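Chapter 5
Holding and Presenting Small Fruit

5.1 Scope of the chapter

Chapter 4 dealt with deep containers: crates, bins and lidded cartons in which fruit is stacked and moved. The present chapter deals with shallow ones. A shallow container is defined here as any tray, dish or open box whose walls are lower than the fruit it is meant to hold, or near enough to that height that a second layer would not be retained. Such containers are used on tables, sideboards and counters, where fruit is kept for a short time and taken by hand.

The student should already be familiar with the sorting of fruit by skin type (Section 2.3) and with the load tables in Appendix B. Terms introduced in earlier chapters are not defined again.

5.2 Terms

Floor. The inner bottom surface on which the fruit rests.

Rim. The upper edge of the wall. Rim color is often matched to the outside of the wall and contrasted with the floor.

Corner joint. The line at which two walls meet. In folded board containers the joint is glued or tabbed; in molded containers it is continuous.

Settling. The movement of round fruit toward the lowest point of the floor, or toward a wall, after the container has been set down.

Residue. Crumbs, stem fragments, dust and dried juice that collect on the floor during use.

5.3 Wall height and settling

Round fruit on a smooth, level floor stays where it is placed until disturbed. On a floor that is out of level by even a small amount, it rolls until stopped by a wall or by another piece. A corner stops movement in two directions and is the most stable position available in a rectangular container. Larger fruit placed in a corner can also serve as a stop for smaller fruit set against it.

The wall does not have to be high to do this. In the Schmieder tray trials, in which the test load was 900 grams of mixed fruit, walls at one third of fruit height held every piece through normal carrying. Lower walls failed when the tray was tilted. The method is given in Section 5.6, and Problem 9 asks the student to repeat the calculation for a load of 345 grams.

5.4 Condition of the container

Corner joints are the first part of a light box to fail. Lifting by one wall places the load on the two joints at its ends, and repeated lifting opens them. A split joint at the rim does not at once affect the holding of large fruit, but it reduces the stiffness of both adjoining walls and should be recorded at inspection.

Pale floors are preferred for display. They also show residue clearly, so a container with a pale floor must be wiped more often to keep the same appearance. 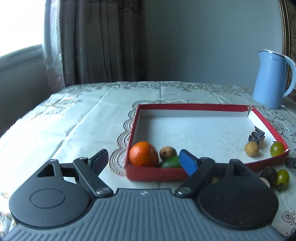
Page last changed: December, by Finn Ostermann

Figure 5.1. Shallow box with red rim and pale floor. The orange citrus fruit stands in the near left corner with a small round brown fruit immediately to its right. Note the residue on the floor and the far right corner joint, which looks split.

5.5 The supporting surface

Satin-like cloths and other smooth table coverings give little grip to a light box. The box may slide when fruit is taken from it, particularly when only one or two pieces remain. A woven mat under the container is the usual remedy. Where a mat is not wanted, the remaining fruit should be moved toward the middle of the floor before the box is shifted, and the box lifted with both hands from opposite walls.

Folded and molded containers of the Stisska pattern are compared in Section 5.7.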